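3.2 Work surface and enclosure

The choice of background was treated as part of the apparatus. In the preliminary trials at Flumdale, reflections from pale walls accounted for most of the rejected segmentations, and small items placed near the table edge were the worst affected. The later trials were therefore carried out on a matte surface inside a dark textile enclosure (Figure 2). The fabric was hung without tensioning; soft folds were accepted, as they had no measurable effect on the masks at the illumination used here, 400 lux at table height.

Residual contrast comes mainly from the fittings and cords, which are light against the cloth. These were masked once per session with a static template. Smudges on the tabletop were a second source of error — they shift the local tone slightly and can be mistaken for thin, flat items. The surface was wiped every Monday and a new reference exposure was stored afterward.

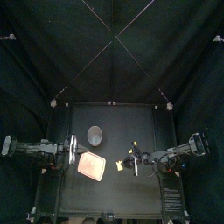

Figure 2. Enclosure and work surface, viewed from overhead. Two pale cords cross in front of the dark fabric; white fittings mark the back corners of the table and the center of the back rail.

3.3 Reference exposures

A total of 208 reference exposures were collected under the Koval protocol, each averaged over 5 consecutive readings. Exposures in which the mean tone of the tabletop differed from the session median by more than the tolerance given in Section 2.4 were discarded and repeated. Labels were checked independently by Hacer Özkan and Lukian Dmytriv, and disagreements were settled by joint review before the template was applied.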